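2019年10月21日 作業場ノート

朝からずっと片付け。秋の配置替え、先週やるはずだったのに結局今日になった。5月に一回やったきりだから、まあ荒れてるよね……。自分用のメモ兼、休みのエリンさんへの引き継ぎとして書いておきます。

まず入口側の棚。Latanoの部品箱が上の段にも下の段にも散っていたので、全部下にまとめた。ラベルが剥がれてるやつは中身を見て書き直し。ルンギレさんが几帳面に書いてくれたので、今回は読める(私の字だと来月には誰も読めない)。Stesorellのケーブルは長いのと短いのを別の袋に。途中で明らかに切れてるのが2本出てきて、これは廃棄箱へ。

次に机の位置。クワドさんは壁にぴったりつけたい派、私は後ろに人が通れるくらい空けたい派で、しばらく立ち話になった。壁から965ミリで一回置いてみたら、椅子を引いても後ろを通れるし、壁のコンセントにも手が届く。これで決まり! 床に養生テープで印をつけたので、勝手に動かさないでください。動かしたら戻してください。あと通路の長さを測ったら途中で巻尺が足りなくなって、継ぎ足しで測った。あの測り方はあまり信用してないので、次はちゃんと長いのを借りてくる。

買い足すもの。キャスター4個、養生テープ、結束バンド。予算は2000円くらいで収まると思う。Gagnonのカタログにちょうどよさそうなキャスターが載ってたけど、軸の太さが合うか未確認。ロジーヌさん、明日ノギス持ってたら測ってもらえませんか。

黒い金属の作業台は、いったん今の場所で使うことにした。上には濃い色の収納箱、下の棚に赤いキャップの白いボトル。箱はもう少し浅いほうが中を探しやすい気がするけど、Listesbyの箱が届くまでこれで我慢。ボトルは下の棚が定位置ということで、使ったらここに戻すこと。
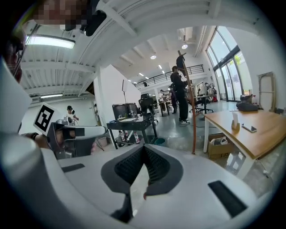

作業台まわりと奥の机。突き当たりが中二階。

中二階はまだ手つかず。黒い手すりのところに物を立てかけるのは、下に人がいると怖いのでやめましょう、とレイモンドさんから。賛成。上に置いていいものと駄目なものの一覧は、レイモンドさんが下書きしてくれるそうなので、来たらこのノートに貼る。

蛍光灯の掃除も考えたけど、脚立が貸し出し中で断念。返ってきたら誰か一緒にお願いします。高いところ、ほんとに苦手なので……。

残り:
・キャスターの軸の確認
・廃棄箱を裏へ出す
・ラベルの予備を印刷(前の用紙は糊が弱かったので別のやつで)
・巻尺、長いの

腰が痛い。ルンギレさんが湿布をくれた。続きは明日、昼のあとから。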